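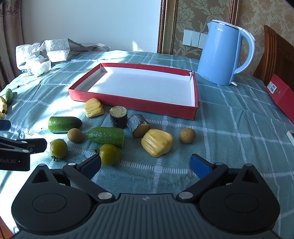

Does a woman still have to be twice as good to command a warship? She has to be as good as the man next to her, and she has to do it in boots that were made for him.

Home | Features | Interviews | Letters | Back issues

June issue. Interview by our staff writer

The boots come up early. I am talking to a retired naval officer who spent most of her working life at sea, the last part of it in charge of other people, and who agreed to speak on condition that I left her name out. She isn't hiding from anyone. She says she simply doesn't want to be rung up by the local paper every time a woman somewhere is promoted.

"They ring and ask how I feel about it," she says. "I feel the same as I do when a man is promoted. I wonder whether he can park."

She joined from the training college at Jevstead, in an intake of 368, at a time when women could serve ashore or in support vessels and were expected to be pleased with either. The rule keeping them off fighting ships went two years later. She heard about it from a cook, who had heard it on the radio.

"There was no announcement where we were. The cook said, 'You lot can get shot at now,' and gave me my eggs. I've had worse briefings since."

What followed was less a revolution than a series of memos. The ships had been built with one kind of crew in mind, and the first plan for making room was a curtain. The second plan was a better curtain. She served behind both, on a patrol ship called the Flanura, with one other woman and a washroom that could be locked from the outside only.

"People imagine there was a great deal of shouting," she says. "Mostly there was politeness, and it was exhausting. They'd stop talking when I came in. You can't learn a job from people who stop talking. I had to stand in passageways and listen to how the engines were doing."
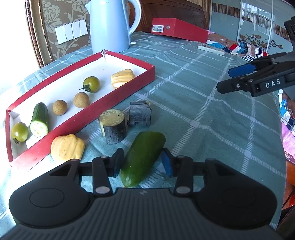 She got past it, she says, by being dull. She learned the charts, turned up on time and didn't tell anyone she was making a point. After one bad winter in northern waters the talking carried on when she walked through the door, including the parts she could have done without. She took it as a promotion of sorts.

I ask about strength, as everyone does. She has the answer ready and looks a little bored by it.

"A fire hose is heavy. It's heavy for him as well. That's why there are several of us on it." She has no patience with lowered standards and not much more with standards that measure the wrong thing. The old fitness test at Jevstead involved a rope climb. In all her years at sea she was never once asked to climb a rope. She was asked, more times than she can remember, to stay awake.

Kit was another matter. The firm that won the order for the first women's sea jackets, Chamoun, sent 2,000 of them, cut to a pattern she describes as "a small man with no arms". They went into a store and, as far as she knows, are still there. She wore a medium men's jacket for the rest of her career and rolled up the sleeves.

Her own command came late. It was a support ship, bigger than the Flanura and slower – "like driving a block of flats" – and on her first morning the crew lined up to have a look at her. She gave a speech she had worked on for a week and can't now recall a word of. Someone at the back sneezed. Then they sailed.

Was she lonely? She thinks about this for longer than about anything else I've asked.

"Captains are lonely. You eat by yourself and the jokes reach you a day late. I don't know how much extra I had on top of that. I'd have needed to be a man for a year to compare."

These days she sits on the selection board at Rurnach, where roughly 800 hopefuls apply each year for officer training. More of them are women than she ever served with, and they ask about pay, leave and whether the wifi works under way. Hardly any of them ask about being a woman on board. She was slightly put out the first time, she admits.

"I had all these stories. I'd been saving up the one about the curtain. And this girl, very bright, looked at me and said, 'What curtain?'"

She still has the boots, a size too large, with two pairs of socks stuffed inside. She does the garden in them. The socks went in at four o'clock in the morning on her first watch, and she hasn't found a reason to take them out.

Recent interviews
The submarine cook who hates fish
Thirty years of guarding the same gate
What an army chaplain does on leave
Letters: more on reservists and their employers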